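工作间记录本 Wuldale 二楼
2020年2月5日
记录:我(Yu-ting 下午在,Marin 中午来过一趟)

先把上次没写完的接上。灰色那批卫衣的起毛问题,Yu-ting 又拿粘毛滚筒滚了一遍,滚下来的毛贴在旧本子最后一页了,想看的自己去翻,别撕!她的意见是面料本身掉毛,跟我们换洗衣液没关系。我半信半疑,因为同一缸里还有 Marin 那条绒裤,那条裤子什么时候都在掉毛。下回单独洗一缸再说,这条先挂着。

今天主要弄黑色短袖。Urura 那边要的黑T恤,洗过、晾过、叠好、装袋,叠法要统一,打开抽屉一排过去领口都对齐的那种。听着简单吧,我一开始也这么想,结果整个上午就耗在“怎么才算对齐”上了。白T恤怎么叠都看得清楚,折痕、缝线、下摆卷没卷边,一眼就知道。黑的不行,黑的铺下去就是一整块黑,袖子压在身子下面还是上面,得伸手去摸。摸多了又留手印,手上稍微有点护手霜,印子就更明显(说的就是我自己,早上涂了护手霜就来干活,被 Yu-ting 赶去洗手两次)。

台面换过了。原来那张深蓝色的垫布,黑衣服放上去简直是隐身,我有一回把一件黑T恤当成垫布的褶子,用手抹了半天抹不平。现在铺的是这块浅色带灰斑的,底色偏白,灰的一块一块一道一道,不规则。Marin 嫌它花,说看久了眼晕,我倒挺喜欢,黑衣服的边一下子就出来了。唯一的毛病是右手那边靠灯,亮得发白,花纹都看不太见。灯的事后面再说。

顺便记一下,这块布铺之前要抖。它挂在门后面,沾了不少线头,白线头落在黑T恤上那个效果大家都懂的。我抖了两次,第二次是到楼道里抖的,Liao 正好上楼来送衣架,吃了一嘴灰,我道了歉,他说没事,然后把衣架放下就跑了。衣架是细的那种木头的,肩那里有凹口,黑T恤领口大的挂上去不会滑。比之前的铁丝架好太多,铁丝架把肩膀顶出两个小尖角,熨都熨不下去。剩下的铁丝架我收进走廊柜子底层了,谁家里缺可以拿走。

下面是今天试的叠法,按试的先后写,不按好坏。

第一种,老办法,正面朝下铺平,两边往中间折,袖子折回来,下摆往上翻两次。这个 Yu-ting 叠得最好看,方方正正,像店里摆出来的。我叠的总是一边宽一边窄。原因后来找到了,我找中线是凭感觉,她是先找领标,从领标往下拿手掌一抹,就有了一条浅浅的中线,然后两边都对着这条线折。我问她怎么不早讲,她说她以为大家都这么干的!所以写在这里,给后来的人看:领标就是中线。领标是歪的怎么办?领标歪的衣服也有,这次就碰到几件,那就拿两个肩点对一对,肩缝对肩缝,捏起来轻轻拎一下,垂下来的那条就是中线。

第二种,捏点法,就是网上到处都有的,一手捏肩,一手捏腰,交叉一拎一翻就好了那个。真的快,叠起来很有成就感,我站在那里连着叠了好几件停不下来。可是黑色的捏点不好找,看不清就会捏偏,捏偏了一抖开,下摆是斜的,还得重来。另外这批料子偏软,拎起来的时候袖子老往里面钻,钻进去就成一个小包,从外面看鼓鼓的。Marin 中午来看了一眼,说捏点法适合硬一点的棉,软的别硬上。有道理,记下。

第三种,对折法,先把一个下角提起来,斜着往另一边带,让布自己顺过去,落下去以后再理边。这个是我跟 Yu-ting 临时琢磨出来的,不知道有没有正经名字,我们暂时就叫“带角”。好处是手只碰衣角,中间那一大块不去摸它,黑布上的印子少很多。难点在于带过去的那一下,提高了,布会兜风,落下来皱成一团;提低了,底下那层会跟着跑。布带到一半的时候,拉着的那条边会绷直,另一头垂下去成一个圆圆的弯,看到那个弯了就差不多可以往下放。领口那一头不用管它,先让它翘着。

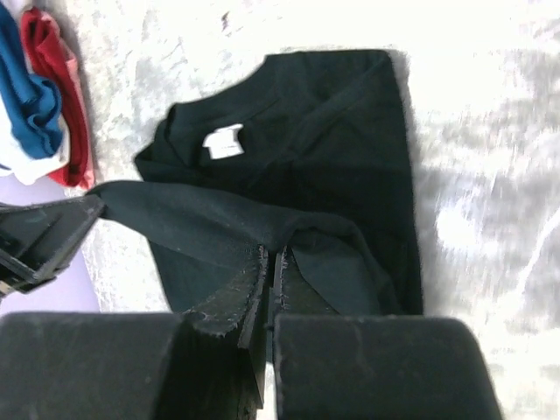 黑色短袖,“带角”叠法。领标在领口内侧,衣角提着。

带角这一招,我自己的体会写细一点,省得过两个礼拜又忘了。提的时候捏缝线,别捏布面,下摆那圈缝线厚一点,捏得住,也不会把布捏出一个尖。捏布面的那几件,放下来以后角上都有个小小的尖褶,得拿手指肚压半天。还有就是别急,我一急就往上提,Yu-ting 在旁边喊“低一点低一点”,喊得隔壁都过来看。后来我想了个笨办法,想象自己在端一盘汤,慢慢平着走,马上就好多了。肩膀那里如果先是折着的,也不用先理平,等身子折好再一起理,先理了后面还是会动,白费功夫。

折完以后收尾三步:理袖、压边、看领。理袖是把袖子往身子里面收,袖口跟侧边平齐,别露出来。压边用手掌侧面,从领口往下摆方向一路推过去,往回推会把料子推出波纹。看领就是看领口那一圈有没有翻出来,领标有没有露一角,露一角的话从里面往下拉一拉。白标在黑衣服上特别抢眼,歪一点点都看得出来,摞起来的时候尤其明显,一摞里头有一件歪,眼睛就只会看那一件。我今天就因为这个把一整摞拆了重新来,拆到一半 Yu-ting 说歪的是最上面那件。好吧。

领标这个事再多写几句。这次拿到的衣服,领标有缝两边的,有缝四边的,缝两边的洗完会卷,卷成一个小筒,字朝里。Costuleck 给的单子上写着装袋前领标要平,那么卷的就得熨一下。熨斗用最小的那档,垫一块棉布,压一下就拿开,别来回蹭。上次有人直接拿熨斗尖去烫,把标旁边的黑布烫出一小块亮光,那块亮光到现在也没下去,衣服还在柜子里当反面教材。谁烫的我就不写了,反正那天只有我在。

洗的部分。黑色一律翻面洗,冷水,转速调到 800,再高了领口会变形。十二月那次没翻面,洗出来胸口一层灰白灰白的,像落了霜,后来发现是洗衣粉没化开,卡在布纹里了。从那以后黑的都用液体的,不用粉。量也别多,瓶盖里面那条线就够,多了漂不干净,晾出来摸着发硬。还有纸巾!口袋里的纸巾!T恤没口袋,可是有人把裤子跟T恤放一缸,裤子里有纸巾,结局大家自己想象。洗之前每条裤子掏一遍口袋,这条我已经写在洗衣机盖子上了,用红笔写的。

晾的时候还是翻面,正面别对着窗。窗边那根杆子太阳好,白的可以,黑的不行,晒久了肩膀那一条会发红。靠里那根杆子干得慢,但颜色稳。我们量过一次湿度,那天大约 50,挂一晚上腋下那块还是有点潮,摸着凉凉的。叠潮的衣服特别容易出死褶,所以宁可多挂半天。怎么判断干没干透?捏领口的罗纹,罗纹是最后干的地方,罗纹干了别的地方都干了。Marin 的办法是贴脸上试,他说脸比手灵。我试了,是比手灵,但是不建议对客户的衣服这么干。

然后是灯。我上面写了,台面右手边太亮,浅色的布一反光就白花花一片,衣服右边的边缘还行,因为黑白分明,可是衣服自己的褶子就看不大出来了。Yu-ting 的想法是把灯往上挪,高一点散一点。我的想法是在灯罩上蒙一层硫酸纸。我们为这个讨论了蛮久,最后谁也没动手,因为梯子借给楼下了还没还回来。写在这里当提醒:梯子,要回来。顺便问一下那卷美纹纸胶带是不是也在楼下。

叠板也试了一下。就是硬纸板裁成的那个,T恤铺上去,左翻右翻下翻,出来一个方块。大小很统一,这个没话说,量大的时候肯定要靠它。可是纸板有毛边,翻两下就往黑衣服上掉纸屑,比线头还难弄,细得跟粉一样,粘毛滚筒滚过去又会被压进去一点。Yu-ting 拿透明胶带把边包了一圈,好多了,包过以后也更滑,衣服容易跑。所以包了胶带那块板,放衣服上去以后要用另一只手轻轻按着领口。板子中间那条折缝现在有点软了,再用一阵子大概要重做,我留了一块新纸板在桌子后面,竖着放的,别当垃圾丢了。

纸板宽度这件事 Marin 有意见,他量了抽屉,说我们现在叠出来的宽度放进去两排刚刚好,可是关抽屉的时候会蹭到边上的滑轨。我去试了,确实蹭,蹭一下最外面那件的侧边就多一道印。窄一指就不蹭了。那么板子要不要改?我倾向改。Yu-ting 倾向不改,改抽屉里的摆法,竖着插进去,像放文件那样,拿的时候也方便,一眼看到所有领口。竖着插的问题是没塞满就会倒,倒了就散。我们打算先拿一个抽屉竖着插,用两个书立顶着,看看到下周是什么样。

装袋。这次编号到 17 的都装好了,后面的等干透。袋子是磨砂的那种,开口朝上,折边放在下面,领口对着袋口。袋子里的气要赶一赶,手掌从下往上推,别从中间压,中间压会把刚折好的衣服压出一个坑。干燥剂一袋一小包,放在背面。标签贴右下角,我今天贴反了两张,贴到左下角去了,撕下来会留胶,胶用酒精棉擦掉就好,擦完等它干再摞。标签纸快没了,抽屉里只剩最后 3 张整的和一些零头,谁下次去文具店带一卷,小号的,别买成亮面的,亮面的写上去一抹就花。

下面是零零碎碎的,想到什么写什么。

线头。黑T恤上的线头有两种,一种是外来的白线头,滚筒一滚就掉;一种是自己缝线收尾没剪干净的,别扯!扯一下能扯出半条下摆。用小剪刀贴着剪,留一点点尾巴。剪刀用完放回绿色的那个铁盒,今天我找剪刀找了好一会儿,最后在自己围裙口袋里。

猫毛。Yu-ting 家的猫我没见过,但它的毛我已经很熟了。她现在进门先换外套,外套挂门外面。谢谢 Yu-ting。

粘毛滚筒的纸快用完的时候会变得特别黏,把布面都吸起来,软料子会被拉出一个鼓包。最后几圈别用在软料子上,拿去滚台面正好。

有一件的侧缝是扭的,铺平以后侧缝跑到肚子前面来了,怎么摆都摆不正。这种洗过以后扭的,叠的时候只看肩和领标,别管侧缝,硬把侧缝掰回去,整件都是斜的。我把它单独放在窗台上,让 Liao 下次来的时候看一眼,问问是不是裁的时候布纹就没对上。他要是说没救了,那件就归我了,我先说好!

台面高度。我觉得矮,Yu-ting 觉得刚好,Marin 觉得怎么样都行反正他坐着。叠一上午以后我的腰不太舒服,找了两本厚画册垫在桌腿下面,高了一点点,可是桌子会晃,拿出来了。想想有没有稳一点的东西可以垫。木工那边应该有边角料,明天去要几块一样厚的。

叠法到底定哪个?我们的临时结论:软料子用带角,硬一点的用老办法,赶时间用叠板,捏点法留给自己家的衣服玩。Yu-ting 在旁边加了一句,说所有叠法最后都要过一遍“看领”,她要我写上,我写上了。Costuleck 的人要是来问统一标准,就拿带角叠的那一摞给他们看,放在二号架子最上面一层,盖着白布的那摞。别拿下面那摞,下面那摞是我上午练手的,见不得人。

还没弄明白的:同样是黑的,为什么有几件在灯下面偏蓝,有几件偏棕?放在一起才看得出来,单看都是黑。装一箱的话会不会被退回来?我挑了偏蓝偏棕各一件,领标对着领标摆在一起,早上在窗边看一次,晚上在灯下看一次。Marin 说是两批染的,染缸不一样。Yu-ting 说是洗的次数不一样。我暂时没立场,等看完再补。

明天:要梯子,买标签纸,去木工那边拿垫脚,灰卫衣单独洗一缸(绒裤不许进!),17 号以后的摸一下罗纹,干了就接着叠。浅色那块垫布今晚不收,就铺着,谁晚上用桌子别在上面吃东西,上次那个酱油点我搓了好久,还剩一个淡淡的印,在左下角,混在灰斑里勉强看不出来。

Yu-ting 补:酱油那个是你自己滴的。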